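Covering the kitchen table

In February I promised myself to make something with paper every week, even if it is ugly.

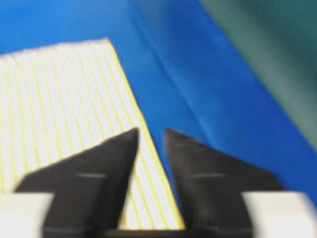 My first problem was the table. It is old and it came to me from my aunt, and I do not want to find glue on it. Kerstin Harms, who had a paper group with me when we still lived in Brustport, always told me to cover the whole top and not only the corner where I sit. So now I spread something blue over it before I start. The blue is very strong, and I like how the white with thin yellow stripes looks when it lies on it, almost like something for the beach. There is a fold in the blue which I can not get out. I tried a warm iron through a towel and I tried leaving heavy books on it overnight, and it is a little better but not gone.

Stripes are good for a beginner, I think. When I fold along a line I do not need a ruler, and when my fold goes wrong I see it at once. With plain paper I notice my mistake only at the end, and then I am angry with the whole evening.

I bought a pack of 200 sheets from a small shop called Sperling. It was cheaper than I expected, but the paper is thin and does not forgive a second fold. For boxes I would take a heavier one. For envelopes it is fine, and I have made 9 of them until now. Two I have already sent, one to Kerstin and one to Knut, who answered by telephone, as he always does.

Next week I want to try a small folder with a pocket inside. If you know a good way to make the corners flat, please write it in the comments.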